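Reading a Label: Typeface, Spacing and Case
Handout 7, Introduction to Graphic Design
Hagos Wako – January

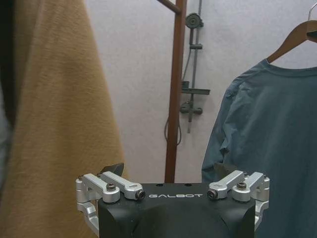 Letterspacing is the amount of room added or taken away evenly across a whole word or line. It is also called tracking. Kerning is a separate thing, and it means fixing the gap between one pair of letters, such as A and V. Students mix up the two terms every year, so learn them now. Capitals were drawn to stand next to lowercase letters, and when they are set together at normal spacing they tend to look crowded. Opening them up helps. The name GALBOT on the black body is set this way, in white capitals with wide spaces between them, centered between the two sides. Short names can take a lot of tracking. A full sentence set with the same gaps would be slow to read, and a paragraph would be close to useless.

Lowercase is a different case. We read lowercase words partly by how the letters sit together, and wide gaps break them up. As a rule, leave lowercase text at the spacing the type designer gave it. Small captions may be opened slightly. Large headlines may be tightened slightly.

Contrast

Light letters on a dark ground often look heavier than dark letters on a light ground, even when the font and weight are the same. In print there is a second problem – ink spreads into the thin parts of the letters and can fill them. For reversed type, choose a face with even strokes and avoid hairline serifs. Add a little tracking if the size is small.

Three terms to know before the quiz:

Cap height: the distance from the baseline to the top of a flat capital such as H.
Counter: the enclosed or partly enclosed space inside a letter. B has two. C has one, and it is open.
Sidebearing: the blank space built into the left and right of each letter by the designer.

Exercise

Set the word ARNANO in capitals at 27 points. Print it at normal spacing, then at two wider settings. Pin the sheets to the wall and step back until the tightest one becomes hard to read. Write down which setting you would use on a shop sign and which on a business card. Then kern the A and R by hand and print again.

Bring all the prints to the next class. Work on paper only, please – screens hide small spacing errors. Szu-yu Poon will have the cutting mats and spare paper in Room 462 from 2 p.m.

Reading for next time: the course packet section on sidebearings, and the Lakasden sign samples at the back. Skip the part on scripts, we will do those after the break.

Questions about this handout: see Hagos Wako, Room 462 | Course materials © the instructor | Back to top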